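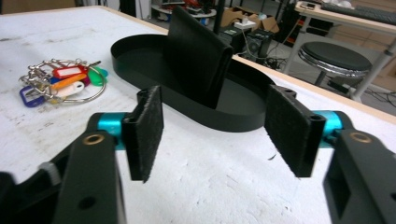
The woman who runs the lost and found counter at the Mukstead ferry terminal has a rule for visitors, and she tells it to me before I have my coat off. Nothing of mine goes on the table. Not my phone, not my gloves, and certainly not my keys.

"I did it to myself once," she says. "I came in with my arms full and put my own house keys down next to everybody else's, and I spent my whole lunch looking for them. They had a tag on them by then! My coworker had logged them in."

She has been at the counter for eleven years, in a room behind the ticket windows that used to hold life jackets, and before that she did much the same work for the bus company over in Ekenora. She is a talker, happily so, and we had planned on half an hour at the end of her shift in November and were still going when the evening boat came in. What I wanted to hear about was pockets – the small stuff that people carry every day and put down without thinking – and she was more than ready for me.

"Umbrellas are dull," she says. "You get an umbrella, you hang it up, and that's the end of your relationship. But what comes out of a pocket, that's somebody's whole day. They can't get into the house. They can't buy a sandwich. So when the phone rings and it's keys, I sit up a little straighter."

Last year the counter took in 1489 items, and she had looked up the number of key rings for me, knowing I would ask. There were 237. Some were a single key on a loop of string and some were so heavy she wonders how people walk straight. She asks every caller the same thing first, and it is never how many keys there are.

"People have no idea how many keys they've got," she says. "I don't know how many I've got. I ask them about the ring. Is it big, is it small, is it one of those wire ones, is there anything on it besides keys? They always know the ring, because that's what their finger goes through. A man will tell me three keys, very sure of himself, and it'll be seven, but he'll be right about the ring every time."

She is fond of a big ring herself, and says so at some length. The keys slide around and end up in a clump on one side, which drives her sister crazy, but you can hook it over a doorknob or find it at the bottom of a bag in the dark. Her own is nearly as wide as a bracelet. She bought it at Sequeira, the hardware store up the hill from the landing, after the trouble at lunch.

Trays are her other subject. She believes in them the way some people believe in vitamins. There are four at the counter, and each does one job: things just in, things waiting for a tag, things being collected today, and a last one for whatever she can't make up her mind about.

"It wants to be shallow," she says, and draws the edge of one in the air with her finger. "A bowl is no good. Things go down in a bowl and you're digging. With a tray you get that bit of a rim, so nothing slides off onto the floor, and you can see what you have. And no little compartments, please. The minute you give people compartments they stand there wondering which one."

I ask whether the color matters, and she thinks about it for longer than I expected.

"Black's handsome," she says finally. "But then you put something black in it, and you've lost it again, haven't you? Most wallets are black. I stand them up. If you stand a thing up, you'll see it from the door."

At home she keeps one tray, from a shop called Nimia that has closed now, on a small table by the kitchen door. It holds her bus card, her reading glasses and whatever her husband has emptied out of his jacket, which lately has been screws. The keys go beside it. She knows how that sounds, after everything she has said, and laughs before I can bring it up.

"They scratch it," she says. "I like that tray."

The counter keeps things for four months, and after that the keys are sent off to be melted down. She goes through them one last time before they go, and reads over the calls in the book in case one fits. Last spring one did. It was a woman who had rung in the winter about a ring with a green button sewn to a ribbon, and who had long since changed her locks.

"She came for it anyway," she says. "She wanted the button."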